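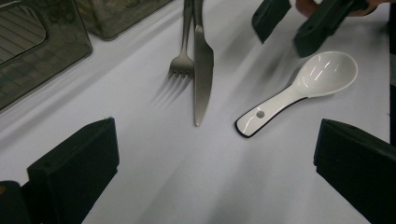 MAKLOW, 8/29/21 – Cletora today released results from the first stage of Ernance, its project to find out how much of the work of setting and clearing a table can be handed to a machine. The short answer is some of it, slowly, and with a person close by. A fork and a table knife lying side by side, with the upper part of the knife partly over the neck of the fork, are easy for a diner to pick up one at a time. For the Ernance robot they remain one of the hardest things on the table. A white ceramic spoon with a deep bowl is a different problem, as the handle is flat and the bowl is rounded and glossy.

Ernance began in May with people doing the chores themselves using hand-held grippers, one in each hand. Cletora recorded 2000 of these demonstrations and used them to train the software that now runs a two-armed robot at the company's workshop in Maklow. The grippers held by people and the ones fitted to the robot have the same fingers, so that what a person manages with them is at least physically possible for the machine.

The robot was then given 400 attempts at four chores: picking up single pieces of cutlery, separating pieces that touch, moving a plate by its rim, and putting cutlery away in a plastic container. It completed 337 of them without help. An attempt was stopped and marked as failed if anything was dropped, if a piece ended up in the wrong place, or if the operator had to step in.

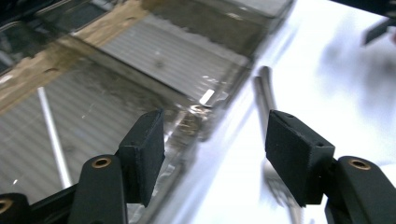

Most of the failures came from two causes. Thin metal pieces lying flat gave the fingers very little to close on, and the robot often pushed them along the table before getting a hold. Clear plastic was the other cause. The cameras had trouble telling where a see-through wall began, and glare from overhead lights made this worse. Cletora tried dimming the lights during one set of attempts and the results improved, but the company does not regard this as a fix. Kitchens and dining rooms are lit for the people in them.

Speed is also well short of what a home or a business would accept. A person clears a place setting in seconds. The robot takes minutes, and it pauses before each grasp while the software settles on an approach. Cletora said it chose to leave the pauses in for the first stage and will work on them after the grasping is more reliable.

The company has been asked several times this summer whether it will sell a household robot. It has no such product and no date for one. A machine that fails as often as this one does would break dishes, and it cannot yet work in a room it has not been set up in. Moving the test table to the other side of the workshop was enough to require a new camera calibration, which took most of a morning.

Shop-floor work looks closer. Şimşekoğlu, a tableware supplier that packs cutlery sets for hotels and caterers, has agreed to host the second stage at its packing hall. The work there is repetitive, the pieces are known in advance and the light stays the same all day. Sorting returned sample sets is the first job the two companies will try. It is done by hand at present and tends to pile up toward the end of the week.

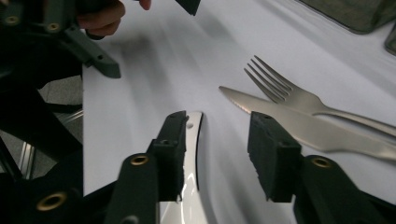
Şimşekoğlu staff will make new demonstrations with the hand-held grippers before any robot arrives. They handle the pieces every day, and Cletora expects their way of doing it to differ from that of its own engineers. In a short trial session, packers slid a knife to the table edge and took it from there – a method that appears nowhere in the first set of recordings. They also asked for a lighter grip on the tool, and a revised version is being made.

No packing jobs are being cut as part of the second stage, and the robot will run on a separate table away from the main line. Şimşekoğlu will decide whether to continue once it has seen the results. The agreement does not commit it to buying equipment.

Work planned for the coming months includes new finger pads, tests with heavier plates, and a second attempt at the clear container problem using a different camera position. Napkins and other cloth items are not part of the plan at this point.

About Cletora
Cletora develops grippers and control software for handling everyday objects. Ernance is funded by the company and is based at its Maklow workshop.

Press inquiries may be sent to the Cletora press office in Maklow. Visits to the workshop can be arranged on weekdays with advance notice.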